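Teaching a Two-Armed Robot to Fetch a Drink: Tips From Our Workshop
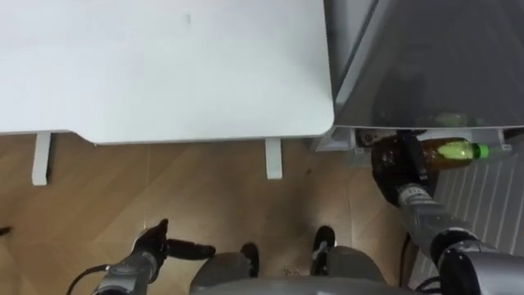 Right hand on the bottle at the low shelf, left hand open over the parquet.

Malte Ruppert and I have been building this thing since February, and fridge duty is the most fun we've had with it yet! A few things we've picked up, in no special order:

Start with a bottle lying on its side. Ours grips best at the wide base, well away from the cap, and we only switched to standing bottles after 29 clean pulls.

Practice on plastic. Rinse an old bottle, fill it with 200 ml of water and screw the cap down hard. Glass can wait.

Park the spare arm. Before a pull we send the left one out over open floor with the fingers open — it used to drift into the desk leg, and the noise was awful.

Watch your cables. Leave enough slack for a full reach, then drive the arm through every pose by hand and look for snags near the joints. We redid ours 2 times.

Sweep first. Grit between the planks gets into small wheels, and a soft brush takes a minute.

Go slow near a radiator or anything else with fins. We cap the arm at a crawl there and keep the stop button in hand (mine hangs on a neck cord, highly recommended).

Write the grip settings on paper and tape them up by the bench. Malte's go up to page six now, and the next one is for yogurt cups. Can't wait to try those!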